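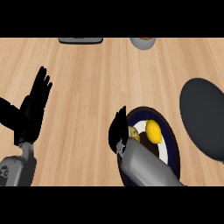
Two-arm cell: right hand fouling the plate, is recalibrating really the answer?

Posted in Setup and Maintenance, Jun 1, 2020

pladance_tech
Looking for opinions before I burn another shift on this. The render is from the simulator side of our cell. Right hand comes in over the plate with the lemon on it and the fingers end up hooked over the left edge, with the forearm lying across the plate. Left hand is parked open over bare table. The real cell has the same trouble, and the right wrist faults on overload. Our integrator (Lynch) wants to redo the full hand calibration on both sides. They quoted 4 hours. I don't buy it.

ommont
Calibrate it. A finger offset that's off by 2 mm will do exactly this.

pladance_tech
Two millimeters doesn't put a forearm across a dinner plate.

gritty_bearing
Agree with the OP. Look at where the arm comes from. It reaches up from the bottom of the table and the plate is right down there too, so the forearm has nowhere else to go. I'd move the plate up the table. You've got a big stretch of bare wood in the middle doing nothing.

ommont
And then you retune every pick because somebody moved a plate. Great plan. Has the OP even said when the wrist zero was last checked?

pladance_tech
August. We run the Pitix checklist, which says every 300 hours, and yes we're past that.

ommont
So you're overdue and arguing with the people telling you to do it.

Ifeoma Okoro
Both of you may be right, but you can't tell from a render. Sim contact is whatever the collision model says it is. Before anybody pays for anything:

1. Power down, lock out, and check the wrist flange screws on the right arm.
2. Home both arms and write down the joint readings.
3. Run the approach with no plate at 70 percent speed and log wrist torque.
4. Put the plate back and run it again.

If step 3 faults, it's the wrist or the zero. If only step 4 faults, it's your layout or the approach path.

gritty_bearing
I'd go slower than 70 with a wrist that's already tripping.

Ifeoma Okoro
Fair. Start lower and work up.

pladance_tech
OK, that I can do without Lynch. Still don't see why the left side needs touching, it isn't reaching for anything.

ommont
Because if the two bases don't agree you'll be back when you start handovers.

pladance_tech
We don't do handovers. Will post the torque logs when I have them.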